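**Folded green sheets won't stay up, they creep open. Paper or foam??**

Asked by Silvana Teixeira in Paper & Foam Crafts

Posting fast, I need to get these cut tonight if poss.

Making stand-up table markers for my aunt's lunch. Tent style, one fold, stand on the long edge. Green, with names on the front in white pen. Got a mixed pack of sheets from Penden (the craft shop by the station, not the online one) and the green ones are a pain. I fold, it stands, I go do the next one, come back and it's opened out halfway and slid over. Some of them lie down completely.

What I tried:

- pressing the fold with my thumb, nope
- pressing under a big cookbook overnight. Better in the morning, by lunch it was opening again
- folding back and forth a few times. One got a white-ish line along the fold and looks tired
- tape inside. Holds but you can see it from the side and it puckers

Also I'm not sure what the stuff IS. The pack just says "creative sheets assorted" and there's paper in there for sure, and there's foam in there for sure, and the greens are so close in color I mixed them all up when I tipped the pack out. Yes I know. So maybe half my problem is I'm treating 2 things as one thing.

So:

1. how do I tell thin craft foam from thick paper quickly without wrecking each sheet
2. how do I get a fold that stays, for whichever one it is
3. does it matter that it's on a tablecloth and not a bare table

I need 16 markers. I have a ruler, scissors, a butter knife, a bone folder I have never used (came in a kit), PVA, a glue stick, double sided tape. No scoring board. Don't want to buy one for one lunch.

Thanks!!

**Comments on the question**

*Pieter Dijkstra:* how big are the markers? big ones fall over for different reasons

*Silvana Teixeira:* like a postcard folded the long way. a bit less. I didn't measure, I eyeballed the first and copied it

*Pieter Dijkstra:* ok so copy of a copy of a copy lol. check your edges

---

## Answer by Frans Segers

Use a heavier paper. Thin stuff never stands. Or just put a stone on it.

**Comments**

*Silvana Teixeira:* I don't have heavier paper, that's kind of the question

*Frans Segers:* then a stone

*Lotte Verschueren:* a stone does work outside to be fair. Not for a name card though, where does it go

*Frans Segers:* inside the tent part

---

## More info from Silvana

One folded and stood on edge, one flat. The cloth is the botanical one with the ferns, it's what will be on the table for the lunch so I've been testing on that.

I was making the two sides different on purpose btw, wider front for the name and a narrower strip behind as a foot. Saves sheet. Maybe that's dumb, tell me.

And one of the offcuts has a slanted side, I was hoping to use the slanted ones too and not throw them out.

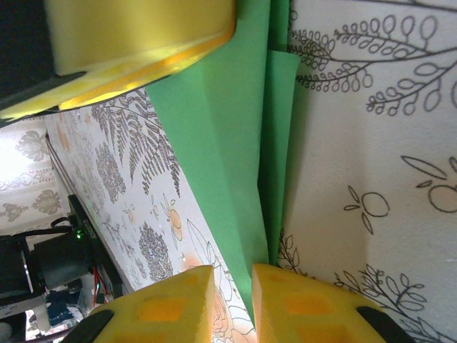
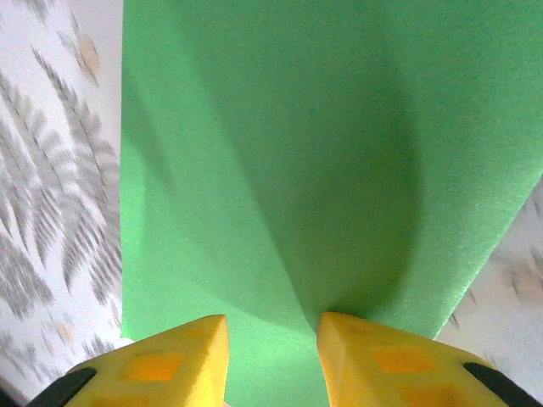

## Answer by Lotte Verschueren (accepted)

Hi Silvana, did place cards for a school thing in December, same fight, so here goes. Typing on my phone, sorry for typos.

**Sorting paper from foam**

Do this first before you cut anything else. Take a corner you don't need.

- Press a fingernail in. Foam dents and slowly comes back. Paper takes a mark and keeps it.
- Look at the cut edge side on. Foam has a soft, slightly puffy edge, tiny bubbles if your eyes are good. Paper edge is thin and hard.
- Flick it. Paper rattles. Foam kind of goes "fwup".
- Still not sure, tear a tiny bit. Paper leaves fibers. Foam stretches a bit and then gives.

Color won't help you, those assorted packs use nearly the same green for both. Your folded one has a really clean crease and stands up on it, so if that sheet passes the rattle test I'd call it paper and stop worrying about it. The flat one has that matte speckly surface I'd expect from foam. Do the fingernail thing on both anyway, I'm going off a screen.

Make two piles. Don't let them touch again.

**Paper pile**

1. Mark the fold lightly at both ends, pencil, on the side that will be inside.
2. Ruler across. Run the bone folder along the ruler, medium pressure. Finally a use for it! If you hate it use the back of the butter knife.
3. Two passes. If you see the color go pale you pushed too hard.
4. Fold with the scored line on the inside of the... ok people argue about this. With thick card you fold away from the groove, so the groove ends up outside and the ridge inside. With thin paper either is fine. Test one scrap each way and pick whichever looks cleaner.
5. Close it all the way, rub the crease with the bone folder thru a scrap of plain paper so you don't get a shiny line.
6. Open to where you want it and leave it.

Don't work it back and forth. That's where your tired white line came from, it breaks the surface. One fold, one direction, done.

Paper has a grain too. If it folds easy one way and cracks or springs the other way, turn the sheet. Bend it gently (no crease) both ways, the floppy direction is the one you want your fold running along. This alone might fix half of yours.

**Foam pile**

Foam doesn't want to hold a crease. It's springy, it goes back toward flat, and the cookbook only delays it. Options, worst to best imo:

- Warm it. Iron on low, sheet of baking paper on top, few seconds, fold, hold until cool. Works on some brands and melts others. Test on an offcut. Don't do this near the nice tablecloth.
- Shallow cut. Craft knife along the outside of the fold, not all the way thru. Folds great, but you didn't list a knife and scissors won't do it.
- Don't fold it. Cut the front as a flat piece, glue a folded PAPER strip on the back as an easel. Foam stays flat, paper does the folding, everybody does the job they're good at. I'd do this one.

For that last one the strip wants to be a bit shorter than the front so you don't see it peeking over. Double sided tape is fine, PVA takes ages on foam and slides around while you're waiting.

**Wide front, narrow foot**

Not dumb, but the narrow part has to reach the table. On a tent both bottom edges sit down, so if one side is shorter it leans back until the short side lands. A bit of lean is nice for reading names. Too much and it creeps open and goes flat, which sounds exactly like what you've got.

If you stand it the other way, fold going straight up and down like an open book, then it doesn't matter how narrow the second side is so long as the bottom edge is cut straight. Really stable too. Might be your easiest answer honestly, a little book shape, name on the wide side. No creep at all, or if it creeps it just opens a bit and still stands.

**The slanted offcut**

Use it, just keep the straight side down. Slanted top edge looks deliberate if you do a few. If the slant is at the bottom it'll tip, no folding trick will save it. Check with the corner of a book, anything square.

**The tablecloth**

Yes it matters some. Cloth has give and little ripples, so a tent slides apart easier or gets stuck half open. Pull it tight where the cards go. Tiny dot of blu tack under each foot if you don't mind picking it off later. And do your scoring on something firm, like a magazine on a cutting board. On cloth the ruler walks.

That fern print is busy btw, lots of gray lines. Green will show up fine on it but write the names thick.

Good luck!

**Comments**

*Silvana Teixeira:* the flick test!!! sorted the whole pile in like a minute. 9 of my good ones were foam. no wonder

*Silvana Teixeira:* did the book shape for the paper ones and the easel strip for the foam. all standing since last night. aunt thinks they were meant to be two designs so I'm saying yes

*Lotte Verschueren:* yesss

*Grigoris Gavalas:* ironing foam smells terrible, open a window. low means LOW

*Pieter Dijkstra:* +1 for not creasing foam. White pen on foam smears too, let it sit before you stack them

*Silvana Teixeira:* how long

*Pieter Dijkstra:* depends on the pen. I leave mine till after dinner

---

## Answer by Grigoris Gavalas

Lotte covered most of it. Adding two bits on cutting as your edges are probaly part of it.

Don't copy from the last one you cut. Every copy picks up the error. Make one template in cereal box card, write TEMPLATE on it so you don't use it by accident, and draw round that every time. Pencil for paper, for foam I use a toothpick and just dent the line. No pencil to rub off and the dent is easy to follow with scissors.

Scissors on foam: long cuts, don't close the blades all the way, otherwise you get a little step at every snip. Those steps on the bottom edge make it wobble.

If you do end up gluing foam to foam for whatever reason, contact type glue. I use the Aerts one, any will do. Glue stick peels off by the next day, don't bother.

And if you need more sheets, buy singles and not the assorted pack, then you know what you're getting. I did a batch of 127 tags once from mixed packs and ended up recutting a stupid amount of them.

**Comments**

*Frans Segers:* or a stone

*Silvana Teixeira:* Frans I used a stone on one of them. it's for the menu. fine, it works

*Lotte Verschueren:* someone asked me by message about foam that's curled from being rolled up. Lay it flat under books with baking paper between the sheets, couple of days. Start a new question if that doesnt do it, this one's getting long

*Question marked as solved 6/16/23*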